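Equipment notes: Re-tying the cables on the Skilton two-arm cell

The two-arm cell in the Skilton room went back into service on 2018-03-21 after a cable and mounting check. The work was prompted by a fault first logged in December: the left arm dropped off the bus when the wrist turned past a certain angle. Restarting the controller cleared it each time, so it stayed on the list longer than it should have.

The fault followed the cable. Swapping the joint controllers changed nothing. Flexing the purple cable by hand at the left wrist brought the error back within a few seconds. The tie at that point had been pulled tight, and the jacket under it was pinched. The cable has been replaced with one from the Baltside stock. The old one is tagged and in the scrap bin; please do not put it back on the shelf.

Routing now follows these rules:

Leave enough slack at each joint for full travel in both directions. Set the slack with the arm powered down and moved by hand.

Close ties until they stop sliding, then cut the tail flush. Do not tie across a joint.

Keep the right cable in one large loop. It needs more length than the left and must be able to swing clear of the front beam.

Base plate screws were checked on both arms. Two on the left plate had backed out by nearly a quarter turn. They were removed, cleaned and refitted with thread lock. The plates sit on the same rails as before, so the stored base positions are still good.

After the mechanical work, both arms were homed and run through the Darko test routine, 100 cycles at 80 percent speed. The last step brings the two grippers together over the middle of the table and holds them there for 3 seconds. No bus errors were logged.
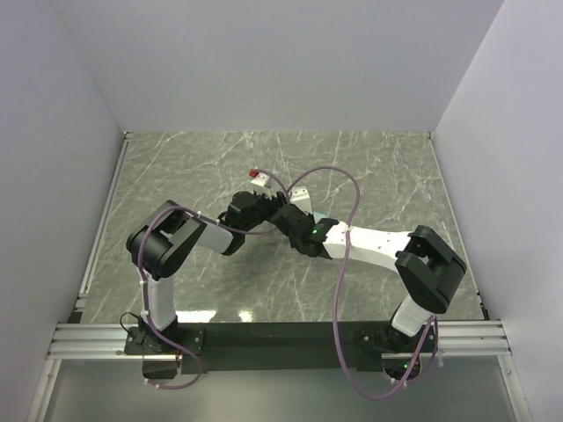
The two arms with their grippers together over the marble-patterned surface. The purple cables run along both arms.

The Skulum log sheet has a new column for tie condition. Fill it in at each weekly check, starting at the base and working out to the wrist. If a jacket shows a flat spot or a change in color, stop the cell and replace the cable before the next run. Spare cables and ties are in the drawer under the controller.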